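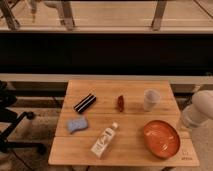 Blue sponge on the butcher block

Thread: Hatlow by Nesma Tazi – did the second half work for you?

drisa_reads
Finished this last night. It runs 342 pages and I liked the first 200 a lot. Udo coming back to the town to sell his mother's house, the neighbors who won't look at him, the business with the ferry tickets. Then the brother shows up and it turns into a different novel. I'd give it 2 stars out of five and I feel bad about it. Has anyone read it twice?

n.tahiri
I read it in July and thought the brother was the best thing in it. Zaki is the only person in Hatlow who says what he wants. Udo spends half the book standing in doorways.

marginalia75
Agree with the first post. My copy is the library hardcover and somebody had penciled "why?" next to the scene where Zaki burns the letters. I had the same question. He's been looking for those letters for 40 pages.

n.tahiri
He burns them after he reads the one from the aunt. It's in the chapter before, when he's on the bus. She only quotes one line of it so it's easy to miss.

marginalia75
I went back and looked. OK, the line is there. I still don't think one line is enough to hang the ending on.

Duván Chambi
It's a slow book and the reviews sold it as a mystery, so people come to it wanting clues. I read her first one, the story collection, and she does the same thing there. The big event happens between chapters and you get the week after. If you don't like that, you won't like this.

drisa_reads
I don't mind slow. My problem is that the point of view changes. Udo tells the first part himself and then we get Zaki in third person with no warning. I thought I had a bad file on my e-reader and checked the table of contents.

Duván Chambi
That part I'll give you. A part break would have helped.

nabila_e
Did anyone do the audiobook? There are two readers, so you know right away when it switches. I didn't know people had trouble with it until this thread. The man who reads Udo is too slow – I had him sped up the whole way.

n.tahiri
Didn't know there was one. Is the recipe chapter in it? I skimmed that in print.

nabila_e
All of it, with measurements. I skipped ahead.

marginalia75
The recipe chapter is the one I'd keep. It's the mother's voice and it's the only time we get it.

drisa_reads
I might try the audio for part two and change my rating if it helps. Is her story collection still in print? My library doesn't have it.

Duván Chambi
Mine was used, from a shop. Try interlibrary loan, and start with the third story.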